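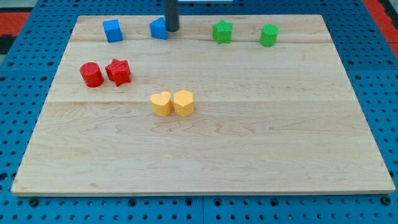

*Coloured blocks on the maple board, blues and greens along the far edge, reds over to the left.*

# Hatport blocks: notes for anyone borrowing or printing the set

Hello, and thank you for looking in. This folder holds everything you need to make your own set of Hatport sorting blocks, along with a few thoughts on the board they live on, which I have grown rather fond of over the winter.

## The blocks

They are small, chunky shapes in plain, cheerful colours: cubes, cylinders, triangular prisms and a five-pointed star that everybody picks up first. I print them with the layers left just as they come. You can feel the fine ridges on the sides, especially on the star, and I did try sanding a few smooth in August, but they lost their grip and I went back to leaving them alone.

Every shape has its own file in `shapes/`, and the colours are up to you. One spool does a great many blocks, so do share with a neighbour if you can!

## The board

Any flat piece of wood will do, but a pale one shows the colours off beautifully. Mine is light maple, glued up from several planks, with a wavy grain that I could look at all day. It came from a joiner's offcuts in Drallincombe and only wanted a wipe of oil (two thin coats, with a night between them).

## Ways to set it out

- **By colour:** gather each colour into its own patch, leaving a good stretch of bare wood between patches.
- **By shape:** cubes with cubes, and so on. The star always ends up on its own, poor thing.
- **Feklow rows:** one long line, no colour next to itself. Harder than it sounds, and best tried with a cup of tea.

## Looking after them

Lukewarm water and a drop of washing-up liquid, then dry on a tea towel. Please don't put them in the dishwasher, as I lost 6 good ones that way. Keep them off sunny windowsills too, for the sake of the reds.

## Changes

- 7th January: star file tidied up, points slightly blunter.
- Before that: cylinder made a touch wider so that it stands more steadily.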